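Working with Folders and Sets

Folders keep uploaded files together in the Holitz media library. Sets are different: a set is a saved list of files that may sit in any number of folders. Deleting a set leaves the files where they are. Deleting a folder does not.

You need the Editor role or higher to follow the steps in this section. If the Folders tab is missing from the left menu, ask your site owner to change your role under Settings > People.

Creating a folder

1. From the Library screen, click New Folder.
2. Type a name. Names can be up to 64 characters long and may include spaces, but not slashes or colons.
3. Choose a parent folder from the Location menu, or leave it at Top Level.
4. Click Create. The new folder opens and shows an empty file list.

Note: Folders can be nested 8 levels deep. At the lowest level the New Folder button is grayed out.
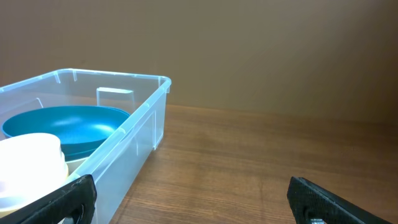

Moving files into a folder

1. Open the folder that holds the files now.
2. Select the check box beside each file. To select a run of files, click the first box, hold Shift, and click the last.
3. Click Move on the top toolbar.
4. Pick the destination folder and click Move Here.

Links to a moved file keep working on your own pages. Links from outside your site keep working only if Permanent Addresses is turned on — see Library Settings.

Caution: If the destination already has a file with the same name, you are asked to Replace, Keep Both, or Skip. Replace cannot be undone. Keep Both adds a number to the end of the incoming file's name.

You can also drag files onto a folder name in the left menu. Dragging works for up to 411 files at a time. For larger moves, use the Move button.

Adding titles and captions

Each file has a Title field, used inside the library, and a Caption field, used on the published page. A blank Caption field prints nothing.

1. Click a file to open its Details panel.
2. Type in the Title and Caption fields.
3. To use the same caption on several files, click Copy to Selected.
4. Click Save. Closing the panel without saving discards your changes and does not show a warning.

On the published page, the caption appears directly under the file in the small text style of your theme:

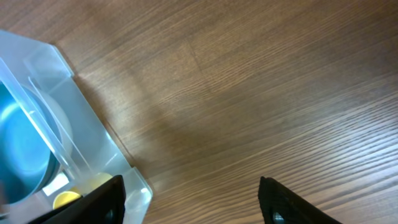

Box on wooden tabletop

Captions follow the file, not the page. If you edit a caption, it changes everywhere the file is used. To set a different caption on one page only, open that page, click the file, and turn on Override Caption.

Building a set

1. From the Library screen, click Sets, then New Set.
2. Type a name and click Create.
3. Browse or search for files and click the plus sign on each one you want. The same file can be in more than one set.
4. Drag the files into order. The order you choose here is the order used by the Gallery and Slide Row blocks.
5. Click Done.

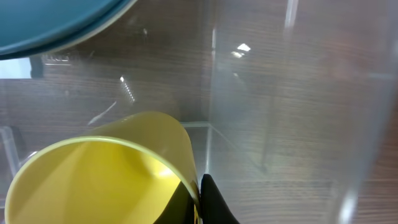

Sharing a folder or set

1. Open the folder or set and click Share.
2. Start typing a person's name and select it from the list. Only people with an account on your site appear.
3. Choose View, Add, or Manage. Someone with Add access can upload files but can't delete them, including their own.
4. Click Send Invitation.

The Sharing list shows everyone who has access and who granted it, for example "Mei Obi, Manage, added by Noel Gatchalian." To remove a person, click the X at the end of the line. Access ends right away, even if that person has the folder open.

Note: Sharing a folder also shares every folder inside it. Sharing a set does not give access to the folders its files come from.

Restoring a deleted folder

Deleted folders stay in the Trash for 11 days. During that time the files still count toward your storage limit.

1. Click Trash at the bottom of the left menu.
2. Find the folder and click Restore.
3. If the original parent folder is gone, choose a new location when asked.

Sharing permissions are not restored with the folder — add them again from the Share panel.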